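What Is a Travelling Exhibition, and Should You Believe the Poster?

By Lise Cormier
Kids' Page, Tuesday, July 29, 2025

Posters for museum shows love big words. "Once in a lifetime!" "Never seen before!" "The greatest treasures of the ancient world, here for a short time only!" Maybe you've seen one at a bus stop and asked a grown-up to take you. Before you beg too hard, it helps to know how these shows work, and which words on the poster deserve a second look.

A museum usually owns a lot of things that stay put. Those things make up its permanent collection. A travelling exhibition is different. It's a group of objects, signs, lights and videos that goes from one town to the next, staying a few weeks or months in each. Sometimes a big museum puts it together. Sometimes a company does, and the company rents it out to museums, science centres and even shopping malls. Renting out shows is a business. That doesn't make a show bad, but it does explain why the posters shout.

Take Treasures of Flevitz, which came to the Urnden Museum in Ridonmont in May. It was put together by a company called Sirko, and it arrived in 24 crates. It stayed for 21 days, and 3,693 people bought tickets. The poster showed a gold mask glowing in the dark, with the words "Come face to face with a king."

Did visitors come face to face with a king? Well, they came face to face with a mask. The small card beside it said "replica." A replica is a copy. The card was down near the floor and the print was tiny, and I had to crouch to read it.

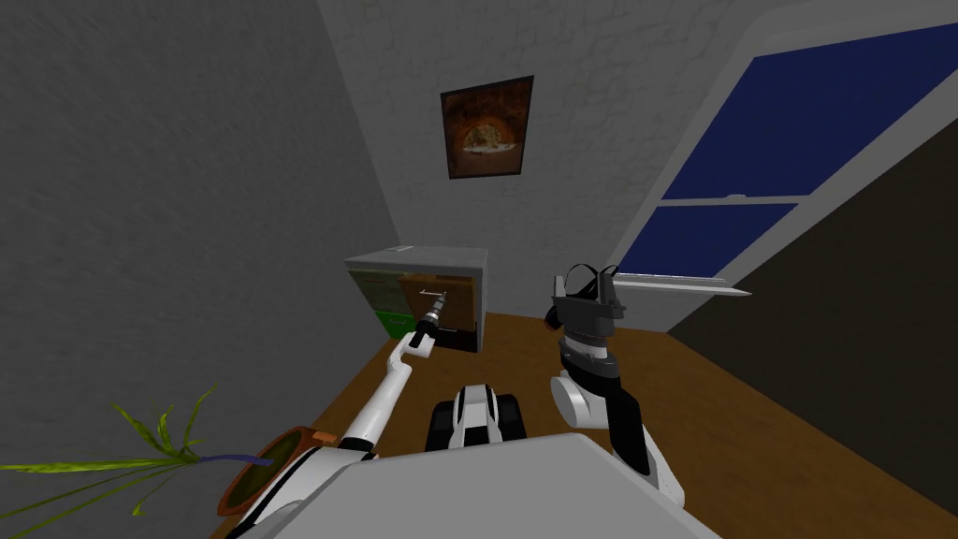 Copies have a long history in museums, and there are sensible reasons for making them. Old gold, cloth, paper and wood can be damaged by bright light, damp air or bumpy roads. Some objects are so fragile that their owners never let them leave the building. Some belong to people who say, quite fairly, that their things have been taken away too often already. If you want children in Ridonmont to see what the mask looks like, a good copy may be the only way.

What I don't like is a poster that lets you think the copy is the real thing. If a show is made of replicas, it should say so in big letters, before anyone pays.

You can check for yourself by reading the cards next to the objects, which museum people call labels. Watch for certain words. "Replica," "reproduction" and "facsimile" all mean a copy. "Cast" means someone made a mould of the real object and filled it with plaster, resin or some other material. "Reconstruction" means somebody built it based on what experts think it looked like, so part of it is a guess. It could be a very smart guess! But you're allowed to ask how much of it is known and how much was filled in.

"In the style of" is a sneaky one. It means the object looks like something made in a certain time or place, and it might have been made last year.

Then there's the word "immersive." It's on nearly every poster now. Usually it means pictures are projected on the walls and floor while music plays. That can be lovely to sit in. It can also mean there are hardly any objects in the room at all. When I see "immersive," I look for a list of what's on display, and if there isn't one, I get suspicious.
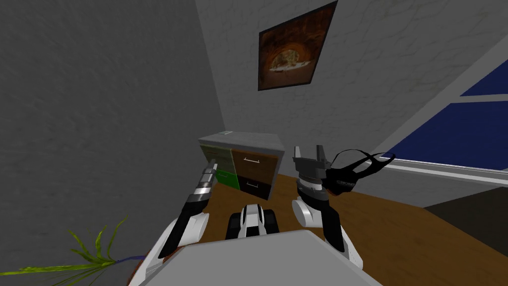
If the objects are copies, why does it cost so much to get in?

Moving a show takes money, even when nothing in it is old. Somebody has to pay for trucks, crates, insurance, lights, signs and the people who set everything up. The museum also pays a fee to the company that owns the show. A ticket price tells you what the show cost to put on and what the company hopes to earn. It can't tell you how old anything is.

Who decides where a show goes next? Mostly the people who sign the contracts. A museum director looks at the fee, the size of the rooms and how many visitors might come. Neville Tapley, who helps choose the shows at Urnden, told me the museum turned down 10 shows before it said yes to Flevitz. I asked him why. Three were too big for the doors, he said, and he wouldn't tell me about the rest.

I also asked Sirko what "never seen before" meant, as the same show had already been to other towns. A person in the office wrote back that it meant never seen before in Ridonmont. By that rule my left sock is never seen before in Ridonmont, and I could sell tickets to it. 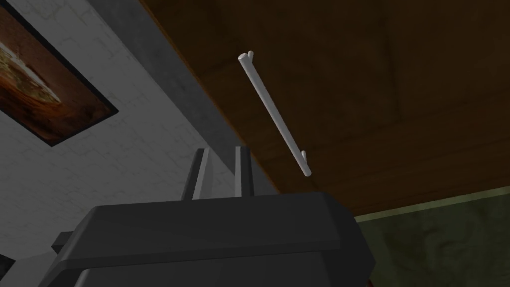
Darlene Lachance thinks I'm being too grumpy. She took her two grandchildren, and she says they talked about the mask all the way home and didn't care one bit that it was a copy. They had never been interested in old kings, she says, and now they've borrowed every book on the subject that the library would give them. She'd like me to put that in, and I have.

I think she has a fair point. A copy can show you the shape of a thing, how big it is, and where the maker put the eyes. You can often get closer to it, too, and some museums will let you touch one. You can enjoy all of that and still want the label to be up where you can read it.

If you go to a travelling show this summer, here are some questions to ask the person at the desk:

Which objects are original, and which are copies?
Where are the originals kept?
Who made the copies, and when?
How do you know how old this is?

A good guide will be happy you asked. If the guide doesn't know, ask if someone can find out, and write your question down so it doesn't get lost. Tyson Gill asked all four at Urnden and got answers to two. He is still waiting for the others.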